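Sorting spare cables by basket
Workshop storage > Benches and bins

rultosmont, Mar 11, 2023
I sort cables on the bench by color. Pale ones go in the yellow bin, darker ones elsewhere. Each bundle gets one tie. 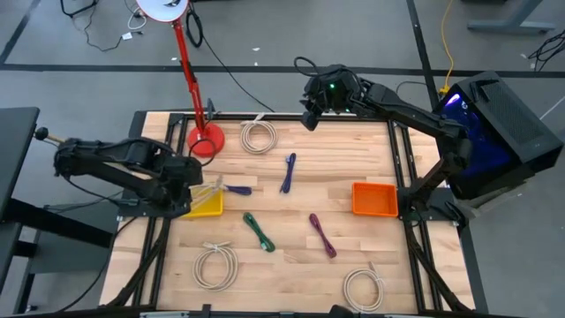 mamley: What size tie do you use?

rultosmont: 200 mm, reusable. Shorter ones won't close on a thick bundle.

cetero_d: Color is a poor key. Sort by connector, then by length.

rultosmont: Connector type fails for me. Most of mine are USB at one end. Cream cable stays in yellow, red cable in the orange-red basket, and the middle of the bench stays clear

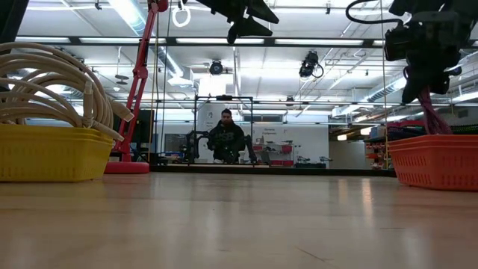

so I can lay a cable out straight before coiling it. Coils over nine turns get split.

cetero_d: Still disagree. Label both ends.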